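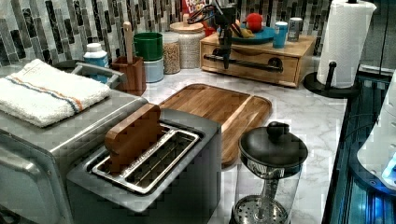

Toaster corner, marble-pattern counter, glass tile behind.

1/ Okay, a thread on learning to cook for one after 40 years of feeding a crowd! I moved to Kenmont in May and my first pot of chili lasted nine days.

2/ Soup is the worst (I still reach for the big pot). I halve everything now, then halve it again, and I still end up calling Victor Urio down the hall to come get a bowl.

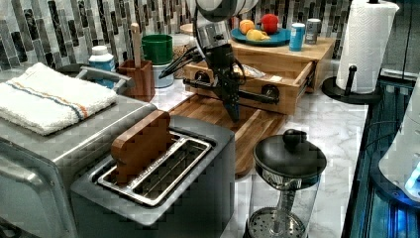 Orange, apple and lemon on the teal plate. Play fruit!

3/ Bread goes in the freezer sliced, the day I buy it. Two slices out at a time, straight into the toaster. I've quit throwing away half a loaf every week and I feel very smug about it.

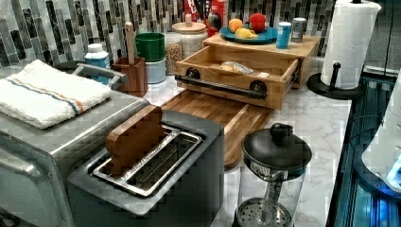

4/ Eggs!! Dinner eggs are completely legal. Mine go on toast with whatever greens are about to give up, plus hot sauce.

5/ Next I'm trying a half-size lasagna in a loaf pan. Tell me your noodle tricks please, I have 112 opinions already and want more.
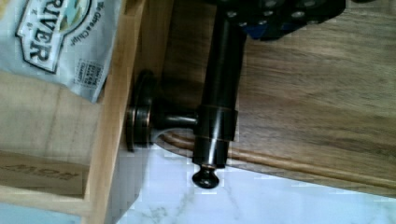
Towel bar, dark bronze finish.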